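Home | Syllabus | Notes | Labs | Office Hours

Notes 7: Collecting Demonstrations Without Losing Your Mind

Okay, so last time we spent the whole session on the loss function, and a few of you came up afterward and asked where the data comes from. Fair question! It comes from you. Starting with the April lab, every group records its own demonstrations, and these notes cover what I'd like you to know before you sit down at the arm.

First, the size of the job. Each group records 50 demonstrations of the same task. The task is soft things on soft surfaces, so clothing on upholstery, and I picked it partly because I like it and partly because it punishes sloppy collecting pretty fast. A wooden block has one shape. A shirt has a different shape every time you put it down, and your policy has to cope with all of them.

A word on vocabulary, since I'm loose with it when I talk. An episode is one recording, start to finish. A demonstration is an episode you decided to keep. Please don't mix them up in your lab reports (Jinfeng grades those and he does notice).

Starting states

This is where most groups go wrong. You get into a rhythm, you put the garment back in the same spot, you fold it the same way, and after a while you have the same demonstration over and over. The numbers look great in training and then the arm reaches for a place where the shirt isn't.

So mix it up on purpose. Put it near, put it far, put it half out of the wrist camera's view. Crumple it for some episodes and fold it for others. If there's printing on it, let it face up sometimes and hide it other times. I also want a few starts where the target is barely visible at all, because the policy will meet that case whether you trained for it or not.

Write the starting state down before you press record. I use a plain text log with one line per episode: group, episode number, garment, folded or crumpled, where it sits, who's driving. When Setareh Vahidi went through the logs from the Ikesa project with me, the episodes with no line were the ones we ended up throwing out, and there were 31 of them. That was a long afternoon.

Driving

Go slower than you want to. Open the gripper fully before the approach, and pause for a moment before you close. Fabric gives you very little to go on at contact, and a hurried close usually pinches one layer when you wanted two. If you miss, you can try again in the same episode, up to 3 attempts, and then stop and mark it as a failure. Keep the failures! Put them in their own folder, though.

Switch drivers often. Henok Demissie drives in big smooth arcs and I drive in nervous little steps, and a policy trained on only one of us picks up our habits along with the task. Some variety is good. Two people with opposite strategies for the very same fold is less good, so agree on which edge you're going for before you start.

Watching it back

Look at the wrist view the same day. Check that the fingers are in view, that the image is sharp up close, and that you can match it to the line in your log. Two wrist views of a red garment on the gray upholstery, one bunched up and one folded:

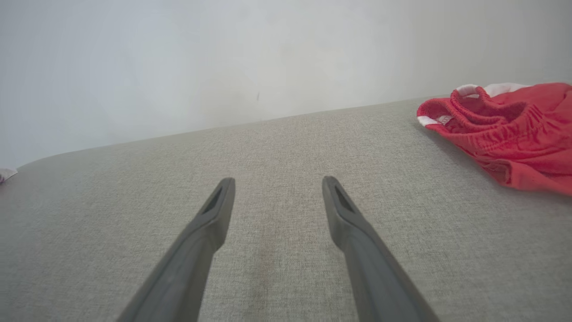
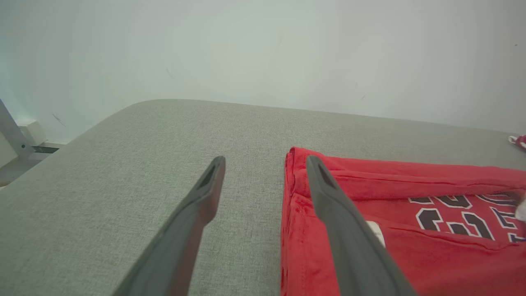

Zhuoran Bai

When you compare your own recordings, pay attention to the fingers too. Wide open with nothing between them is easy to read. Half closed with a bit of fabric in there is much harder, and you'll argue about whether it was a grasp. Decide on a rule and write it at the top of the log.

For the lab: bring your draft list of starting states, already agreed within the group. Joni Vainio will be in the room to help with the recording software. Reading is the Cirnano handout, the first half only, and skip the part on calibration, we'll do that together.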